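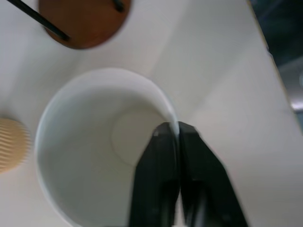

How much should a small cafe supplier set aside for its first robot arm?

Take the price of the arm and put the same amount again next to it. That second pile pays for fingers, mounts, cables, a solid table, spare parts and the hours your own people will spend on setup.

Speaker notes - Dalia Saber, Dindgate spring meetup, 6th April

Open with the question. Let people shout numbers before giving mine. Wait for the laugh, then go on.

I love this part of the job! Planning a purchase is where you find out what you really want the machine to do. At Grornik we wrote "handle cups" on the first request form and Khadija Badawi sent it back with one line: which cups, how many, how often? Best note I ever got.

So we counted. 190 cups an hour on a slow morning, 426 at the peak. Say both numbers slowly. We were about to budget for the peak, and Khadija asked what it would cost to plan for the slow morning and keep a person on for the rush. Much less - and we could grow into the rest by September.

Next slide.

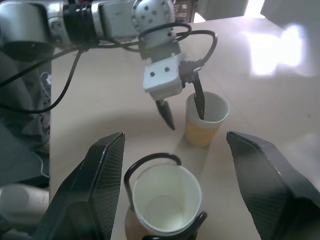

Slide 4: Paper cups and two-finger grippers, arm at the table.

Talk about fingers here. A cup wall is thin and a rim is a small target, so money spent on gripper trials is money well spent. Ask each seller for a trial with your own cups, in your own sizes. Bouzid gave us 2 weeks. Pilteo gave us an afternoon, but sent a very patient engineer. Both were useful.

Cables! Put them on the budget as their own line, with clips and spares. I had them under "misc" and regretted it.

Then the cost lines people skip:
Training time, paid, during normal hours
Floor space while the old way of working still runs
Cups you will crush (order extra, enjoy it)
A service visit in the first year

Keep 15 percent back and don't touch it until the arm has worked a full month.

If time is short, drop the leasing slide and go straight to questions. Khadija has the spreadsheet and is happy to share it, blank version only.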